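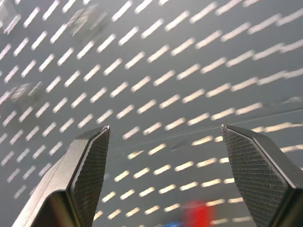
How does a "hold and respin" feature work in a slot game?
When enough special symbols land together, they stay in their places, and the other positions spin again a few times. Each new special symbol also stays, and usually it sets the number of respins back to the start.

I wanted to write this thread for a while. Many people ask me the same things about this feature after my post on Bristano, so I put my answers in one place. Thu 21 February, evening, with tea.

Bristano first, as it is the game I know best. It has 5 reels and 3 rows, with a harbor theme. The special symbols are brass coins with a number on them. Six coins start the feature and you receive three respins.

The number on the coin is multiplied with your bet per spin. So a coin with 14, when you bet 10 cents, pays 1.40. I say it because I read it wrong for a whole week. I was thinking it is 14 dollars!

My best result in the feature was 391 times the bet. Please do not take it as normal. I played in demo mode and I had no money from it. The next 300 spins did not bring the feature even one time.

Gisela Ocampo asked me if the coins come more often when you change the bet. In the help pages of Bristano it is written that the chance is the same for every bet. I believe the help pages. Read them in your own version, please, the rules can be different from one casino to another.

Now Uken. This is the one with the desert and the foxes. The feature looks the same but it is not so generous with respins. A new symbol gives you one more respin, it does not go back to three. This small difference makes the rounds quite short.

What I like in Uken is the sound. When the last respin begins, the music stops and there is only wind. Then the reels come down one by one. I think somebody in that team loves old movies.

What I do not like in Uken: the paytable has four pages and the important one is the last. Also the letters are very small on a phone. I had to turn mine sideways.

Quiroga I will mention only briefly. It is a classic fruit game with three reels, and the respin feature was added in the November update. The old players were angry. Bakari Kinyua wrote to me that he misses the simple version, and I understand him. The lemons were also nicer before.

For Quiroga the feature needs only three symbols, all in the middle row. It starts quite often and it pays little. If you like many small events in a session, you can enjoy it. For me it becomes tiring.

A word on volatility, as Olga Mansilla asked. High volatility means long time with small or no wins and sometimes a bigger one. Low volatility means smaller wins that come more regularly. It tells you nothing on whether you will win today.

And no, a game is never "ready to pay." Each spin is separate from the one before it. I know it feels different when five coins are on the screen and the sixth stops one place too low. I also feel it, and I also shout at the phone.

My order for now: Bristano, then Uken, then Quiroga. Yee-man Fang puts Uken first for the drawings of the foxes. She is right that they are beautiful.

I play nearly always in demo. When I use real money, I decide the sum before I open the game, and I close it when the sum is gone. If it stops being fun for you, please talk with somebody you trust.

Next I will try Nolgate, which Nicanor Retamal recommends to me in every second message. He says the coins can join together into bigger ones. I did not find yet how the value is counted when they join. If you know it, write under this post.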